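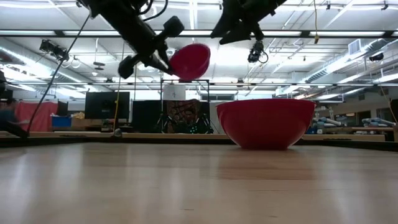
Lundside firm puts two-armed kitchen helper up for hire

Anyone who has ever dreamed of having their dry ingredients tipped into a bowl by something that costs more than the kitchen can now do so by the month. Flindach, the Lundside automation firm, has opened bookings for Boateng, a pair of robot arms aimed at small bakeries, school canteens and other places where a lot of stuff gets poured into a lot of other stuff.

Hire is £600 a month, with a £500 deposit that Flindach says is refundable "in most cases". The price covers setting up, two site visits and a helpline that closes at 4pm, by which time most bakers have been asleep for hours.

Boateng's chief talent is picking up a small bowl and tipping it over a bigger one. It does this at a stately pace. Flindach quotes 10 pours an hour, a rate that many people could match while also holding a phone conversation, but the firm points out that the arms don't mind doing it all night.

Flour and sugar are on the approved list. Eggs are not, and the brochure is rather short on the subject — it says only that support is "planned". Honey isn't mentioned at all.

The first customer is the Florkumstead bread co-operative, which has signed up for a trial starting in August. Members there have been asked to bring their own bowls. Washing-up is not included in the hire.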